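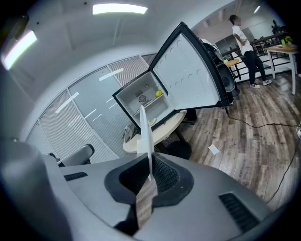 The mini fridge on the first floor

Photos by Thilini Bhuiyan, page added 2020-08-17

The small black fridge has been part of the Patum office since February. It is used for lunches, mostly, and for whatever people bring back from the market. Click on any of them for the larger size.

A fan is set into the back wall inside, so plates should be kept a little forward of it. Anything tall goes in the door side or stays at home.

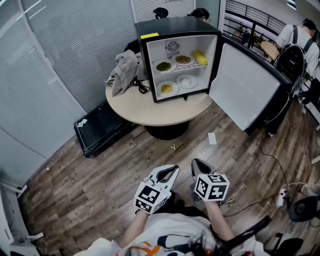

Plates go in uncovered only if they are going to be eaten the same day. Otherwise use a lid or a second plate turned over on top. The shelf lifts out for washing and must go back the same way round, or the door won't shut.

Greens and corn keep well on the top level. Noodles dry out quickly and are better in a tub. Lakmal Samarakoon has left 30 spare lids in the cupboard by the stairs, and they fit the plates from Jayawardena but not the older ones.

When the fridge is being cleaned, switch it off at the socket first and leave the door wide open. Wipe the inside of the door too, as crumbs collect in the dimples. Food can stand out for roughly 30 minutes while this is done.

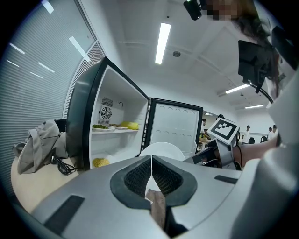
Deepak Chaudhary wrote in to ask whether the shelf could be moved down a notch, as his lunch box is too tall for the lower half. It can't, there is only the one set of grooves. He also asked for a second fridge near room 133, and that has been passed on to Florian Langlois.

More photos of the kitchen corner are in the next gallery.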